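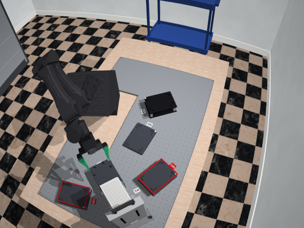 I've kept a sourdough starter going for 14 months now, and the question I get most is how to dry some of it so you've got a backup. So I finally wrote it down! I'm using my own starter (a rye and white mix, fed with plain Drivuleck bread flour), but any lively one will do.

## What you'll need

- 80 grams of active starter, fed the evening before
- 2 sheets of parchment paper
- a baking tray
- a spatula or the back of a big spoon
- a jar with a tight lid

## Spreading it out

Feed your starter at bedtime and catch it the next morning when it's domed and full of bubbles. Mine is usually ready right as the coffee is, but a cold kitchen in November slows things down a lot, so go by the look of it and forget the clock.

Line the tray with the first sheet and scrape the starter into the middle. Now spread it as thin as you can stand. Then go a bit thinner. You want to almost see the paper through it, and thick patches around the edges are the usual culprit when a batch goes musty (ask me how I know). Lay the second sheet very loosely on top to keep dust off.

## Drying

Leave the tray somewhere airy, out of direct sun. I put mine on top of the bookcase. It takes about two days, and once the top feels dry I peel the whole thing off and flip it over. Please don't be tempted to warm the oven for this! I cooked a batch that way last winter and it never woke up.

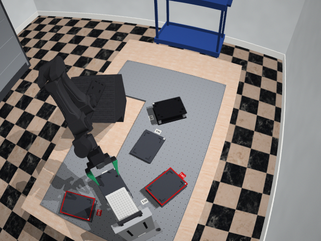
**How do I know it's dry enough to store?**

Snap a piece in half. A dry piece breaks cleanly like a thin cracker, and if it bends at all, the tray goes back up for another night.

## Storing and waking it up

Crumble the flakes into the jar, write the date on the lid, and keep it in a dark cupboard. I've used old Wustton jam jars for years and they seal just fine.

To bring it back, stir a spoonful of flakes into two spoonfuls of lukewarm water and let it soften for a few hours. Add a spoonful of flour, mix, cover, and feed it again each day. Expect very little on day one, a few sulky bubbles on day two, and a proper rise by day four or five. Give it one more feed after that before you bake with it.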